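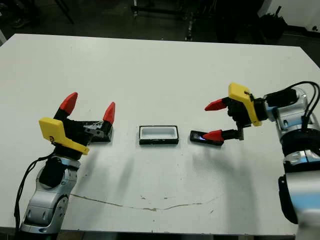
Three small dark things in a row on a white table.

How do you know there are three? I bet you didn't point and go "one, two, three." You just looked and there it was! Your brain has a trick for tiny numbers, and the trick has a great big name: subitizing (say it SOO-bih-ty-zing). It comes from an old Latin word that means "sudden."

I love this trick, so let's play with it. Ask someone to drop a few raisins on a plate while your eyes are shut. Open them, peek for one second, and shut them again. How many? With two or three raisins you'll get it every time. Four is usually okay too. Now try seven. Hmm! Most people start guessing, or they sneak in some fast counting.

My friend Danica and I tried it one Tuesday with a bag of dried beans. I was perfect up to four, and then I said "six" when there were nine. She laughed so hard she knocked the bag over, and we were picking beans out of the rug until dinner.

Babies can do a bit of this before they can talk. If you show a baby pictures with two dots again and again, the baby gets bored and looks away. Switch to three dots and the baby often looks for longer, as if to say, hey, something changed!

So what about bigger numbers? That's where patterns come in. Think of the six on a die. You don't count those dots, do you? You see two rows of three and your brain sticks them together. Dominoes work the same way, and so do eggs in a carton.

People who kept score long ago worked this out too. They cut notches in sticks and bones, one for each thing. But a long line of notches is awful to read (try drawing 13 lines in a row and then looking at them quickly). So lots of people began to bunch them. The way I learned it at school is four lines standing up and a fifth one lying across them, like a little gate. Two gates and three lines make 13. Easy!

Here's one to try at home. Get a jar of buttons and guess how many are inside. Write your guess down, no cheating! Then tip them out and make piles of ten. My grandma's jar had 696 buttons in it and I had guessed 2,000, so don't feel bad if you're way off. My brother guessed 13, but he was only four and it was his favorite number.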